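Skip to content
Home Archive Tools Notes About

Open afternoon at the Skirkix demo floor

Posted in Notes | 5 comments | 16 shares

I spent an afternoon in March at Skirkix, which opened its data collection floor to anyone who signed up through the Distance mailing list. I went because I have been fighting with my own hand-held gripper at home and wanted to see how people who use these things all day set them up. These are my notes, lightly cleaned up.

The session started at 2 p.m. with a short talk by Abundio Magaña, who runs collection there. The format is the usual one. An operator holds a gripper in each hand and does a household task, the grippers log their own pose and jaw opening, and the recordings are used to train a policy that later runs on an arm. No arm is needed during collection. Magaña gave the target length of an episode as 80 seconds and said anything past 105 gets thrown out, since long episodes are mostly hesitation. I had been keeping everything, so that was already worth the drive.

After the talk we could handle the hardware. I spent most of my time looking at the linkage from underneath, since that is where my own build goes wrong. 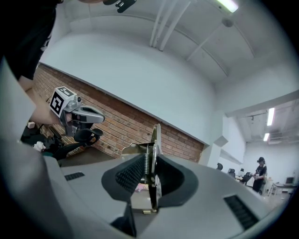
Underside of the gripper, pads open, with the hinge plates and the spring between them.

The pads are black rubber with fine ribs on the inner faces. I had been using flat pads, and they let go of anything glossy as soon as the wrist turns. Magaña's view is that ribs help on edges and do little on flat faces, and that people overrate them. I intend to test this with a coffee mug and a paperback before I believe either side.

The spring runs vertically alongside the central post. On mine it sits off to one side, and I have always blamed it for the slight twist when the jaws close. I asked whether the position matters. The answer was that the stiffness matters more, because a stiff return spring tires the operator's hand and tired operators close late. Skirkix changed springs twice before settling. I didn't get a part number.

Marker placement took up a good part of the questions. One of the grippers carries a white cube on top with a printed fiducial, so an outside camera has a reasonable chance of seeing a face of it from most angles. A flat plate is simpler to print and align, but it drops out when you roll your wrist away from the camera. Calibration on the cube is more work: every face has to be measured relative to the jaw, and an error on one face shows up as a jump in the track when the camera switches to it. Their calibration tool is called Pidis. It is internal, and the part I saw was a table of residuals with the bad faces in red. I would use it.

The second half was live collection. The task was tabletop tidying with flowers and small decorative items, and the instruction sheet was a single page. Operators are told to keep both grippers in their own field of view, to approach slowly, and to pause with the jaws open before each grasp. The pause gives the annotators a clean place to cut.

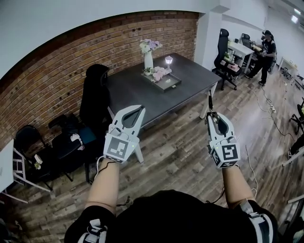
Cable routing deserves more attention than it gets. A cable that hangs freely from the top of a gripper will eventually find the edge of a table, and the operator will flinch to save it. The flinch goes into the data. At home I run mine down the wrist and tape it, which works until I need to change hands. Magaña prefers a bit of slack and a short break between episodes to check the connectors. I can see the argument, though I would still tape.

I also asked about fake flowers, which seemed an odd choice for grasping. The stems bend, the heads catch on each other, and the whole bunch moves when you pull one out. Koller, the group that buys part of this data, asked for them for that reason. Success on the first grasp is apparently poor even for experienced operators, and they keep the failed attempts if the recovery is clean. I had been deleting those too.

Things I am changing on my build:

- Softer return spring
- Ribbed pads on one gripper, flat on the other, same task on both
- Cube marker, once I have a way of measuring the faces that I trust
- Hard cutoff on episode length

I left before the software session at 5. If anyone stayed for it and took notes on the time sync between the two hands, please leave a comment, as mine drifts and I have run out of ideas.

Filed under: grippers, data collection
Share this post | 5 comments
Older post Newer post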